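4.2 Where small things end up: sorters and open shelves

The home visits gave us 247 desk inventories in all, four dropped for missing pages. What follows is about the two pieces of furniture that came up most, the upright sorter (slots for paper, usually a few cups at the foot for pens and clips) and the low open shelf, put on top of a desk or table or just stood on the floor. Coding as in section 3. Second coder was Tyra Hovland throughout, disagreements settled by talking it over.

First, paper. Loose sheets go in an end slot. Nearly always. Households gave the same sort of answer when asked, that it is the slot the hand gets to first. Books and bound notebooks go further in and stand better, sheets on their own slump and lean out over the front. Once a slot has a leaning bundle in it people stop using it for anything else, and it fills up slowly with whatever came in the post. One respondent in Kistlow called hers "the slot of shame" and had not been to the bottom of it since October.

Passports and other small booklets are a problem for the sorter. Too short for the slot, they tip over or sink out of sight behind something taller. Of the households that kept a passport in a sorter, most could not say straight off which slot it was in. Halilović (the earlier flat-share study) reports much the same for bank books, though her sorters were deeper than ours.

Second, the shelf. Open shelves draw things of one kind. We did not expect this to be so strong. A shelf that starts out mixed tends to be all jars or all tissues or all chargers by the second visit, with the odd items pushed out on to whatever surface is next to it. 170 shelves were seen twice and the pattern held for the larger part of them (Table 3). Granström's view, which we lean towards, is that a row of like things is easy to put back and a mixed row needs a decision each time.

Packets in use sit next to packets not yet opened. Respondents did not seperate the two unless the shelf was full. Where there were two tiers the open one was mostly kept on top, for reach.

Third, tools with no home. Stapler, tape, hole punch. These are too big for the cups of a sorter and too few to claim a shelf of thier own, so they live beside the furniture, flat, within arm's reach. In the item list (3,318 entries over both rounds) the stapler is the single item most often logged as "next to" and not "in" or "on". Furko's catalogue of desk goods has no place for it either, we checked.

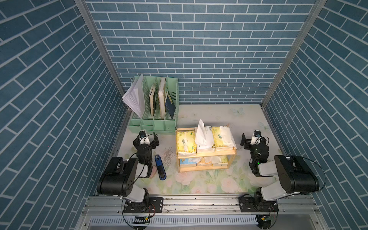
Figure 4. Upright sorter with four compartments, two-tier shelf holding tissue packs, and a stapler lying to the left of the shelf.

Should the stapler be given a fixed place on the shelf?
Only where the shelf has room to spare after the packets are in. On a full shelf it was moved off again by the second visit in most homes, and a shallow tray beside the sorter did better.

The tray result comes from the Akau flats only and the numbers are small, so treat with care. Shengli Bai ran those visits alone, mornings mostly, and trays were handed out at the first visit and left for the household to place. No instruction given on what to put in them. Staplers went in, also keys, also a fair bit of rubbish. Whether a tray keeps working past the second visit we can't say. Height of the shelf may matter too, not recorded in round one, recorded badly in round two. Section 4.3 takes up the drawers.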